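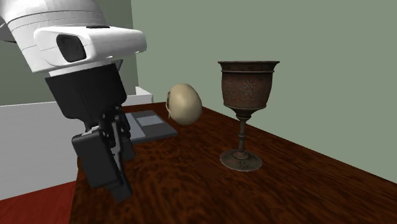

Dinner at the Adoten Inn is at seven, and there is one sitting. Guests come down from their rooms, find a place card with their first name on it, and eat whatever the kitchen has made with whoever else is staying that night. The inn stopped offering separate tables two winters ago, and other small hotels in the Flurkden valley have been watching to see how it goes. Anyone planning to copy the idea should start with the furniture. A wooden tabletop like the one shown here is what most owners have in mind, and it brings its own chores. Wood marks under a hot dish, it has to be oiled, and it makes a long room louder than linen does.

Craig Paterson bought the inn with his wife's brother, Rosaire Girard, after the previous owners retired to Evham. It had a dining room with a full menu, open to the public six nights a week. They kept it going for three years and lost money on it every year.

"We had the rooms paying for the restaurant," Paterson says. "On a slow night you'd have two couples eating at opposite ends of a big room, and two servers standing there, and a cook with every burner going in case somebody wanted the duck."

The restaurant closed in December, at the start of ski season, which was poor timing. Girard had already told people who booked ahead that dinner would be available, so the two men had to come up with something. They put a set meal on at a single long table and charged it to the room. It was meant to last until the new year.

Last year the inn served 3,681 dinners this way. Girard, who does the books, says the dining room now covers its own costs in winter and comes close in summer. The kitchen runs with one cook and one helper. Food waste went down so much that they changed to a smaller bin and a cheaper pickup contract.

The cook is Cúc Lý, who came from a hotel in Evham where she ran banquets. She writes the menu in the morning, once she knows how many are staying and what they can't eat. A week in February went braised beef, trout, a squash curry, roast chicken, pork shoulder, trout again, and a bean stew that she says she would not repeat. Fish sauce, noodles and most of the herbs come from Nghiêm, a grocer in the valley that delivers twice a week when the road is open.

"Allergies are easy if I hear about them by noon," Lý says. "At ten to seven, not so easy."

The booking form now asks about food before it asks for a credit card. Before that change, one guest in a party would often fill in the form for everybody and leave out the vegetarian. Lý keeps a tray of lentil pie in the freezer all the same.

The part that owners ask Paterson about most is the company. Not everyone on holiday wants to talk to a retired dentist for an hour and a half. He agrees that this is a real problem and he doesn't claim to have fixed it. The place cards help, as couples are seated across from each other instead of side by side, which lets them talk to each other if that's what they want. Families with small children can eat at half past five. A tray will go up to any room at no extra charge, and Paterson says the offer is printed on the key envelope so that nobody has to ask for it in front of other people.

Diễm Hứa stayed four nights in March, on her own, and had booked without reading that part of the website. "I saw the table and thought, oh no," she says. She took a tray the first night. On the second she went down, and ended up sharing a ride to the hill the next morning with two sisters from Halifax. On the fourth night she sat beside a man who talked about his heat pump through the soup and the main course. She has booked again for next winter, and says she'll probably take a tray once or twice.

Comment cards give a similar picture. Of 432 cards filled in over the past year, 369 were positive about dinner. The complaints were mostly about noise, and after that about the fixed time. Skiers were fine with seven o'clock. Summer guests, who want to stay out on the lake while it's light, were not. The inn has tried half past seven in July and may go to eight this year.

The noise has been harder to deal with. The room has a board ceiling and a bare floor, and with a full table it gets difficult for older guests to follow a conversation. Girard hung felt panels between the windows, which helped a little. A rug under the chairs was worse than the noise, in Lý's opinion, because of what ended up in it.

Fuseini Dankwa runs an eight-room guest house further up the valley and tried the shared table for one season. He went back to small tables. His guests are mainly contractors and people visiting family, and they come in at all hours. "They'd been with a crew all day," he says. "They wanted to look at their phone and eat a burger. Fair enough." He kept the set menu, though, and that is where he found the savings anyway. His kitchen puts out one hot dish a night between six and nine, with a burger as the other choice.

Dankwa thinks the shared table suits a place where people stay three nights or more and are all there for the same reason. Paterson mostly agrees. His one-night guests are the ones who take trays.

Dinner at the Adoten is open to people who aren't staying there, if seats are left by four in the afternoon. Locals phone to ask what's on. Trout nights fill up first, and Lý has started putting it on the menu a third time in busy weeks.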